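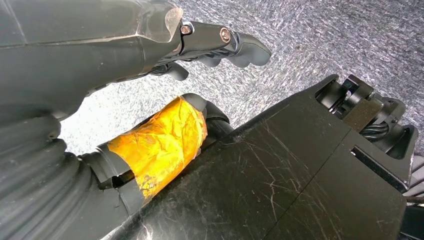

The front office at Vendbridge moved up from the second floor in October, and the woman who set up the desks says the small things took longest. "The tables were done in a morning," she says. "Pens, tape, chargers – that was two weeks."

Her answer was a light wooden cubby organizer, set where people on both sides can reach it.

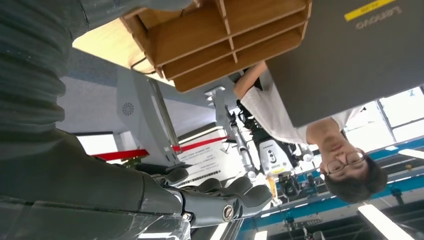

She paid $89 for it at Rebane. "I looked at drawers first, but people put things in drawers and forget them. With open compartments you see what you have." She doesn't label them. "I tried that at Cakow. The labels fell off and we carried on the same."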